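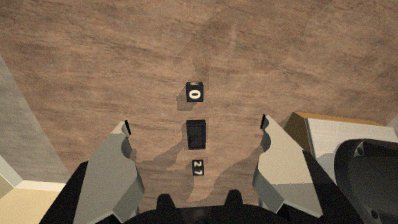 Gripper-side view in simulation, with blocks between and beyond the fingers.

Revised rules for simulated pick-and-place trials

The Jesby working group has released revision 2 of its practice note on simulated block handling. It replaces the March draft and applies to all runs submitted to the Zalleo archive.

The main change concerns views. Each trial must now supply a view from the gripper side and at least one fixed room view, rendered with the same lighting. Shadows stay on - several entries to the draft round had them disabled. 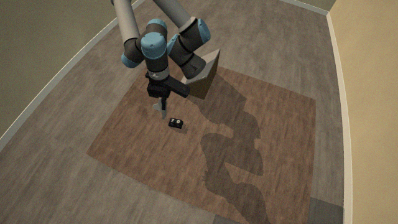 Room view, gripper empty above the block marked "7 0".

Block markings must be logged from the scene file, never read back from the render. Small characters blur or turn on their sides, and a 6 can pass for a 9.

A grasp is scored on contact and hold time together. A single still does not count as evidence of a lift.
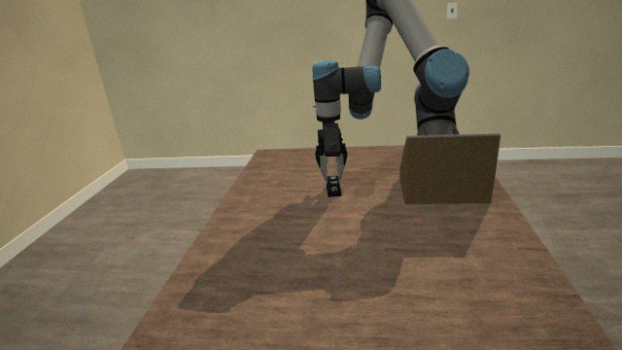 Brandão asked whether the hold-time rule should also cover runs stopped early by the operator. It does, and such runs are logged as incomplete.

Sets are capped at 1,000 trials. The archive held 3,339 at the close of the draft round, and older entries need not be resubmitted.

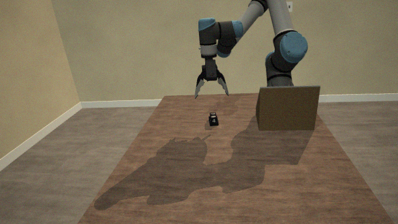
Submitting under revision 2

Send the scene file, both views and the contact log through the Mimness upload page. The revision takes effect May 18, 2019.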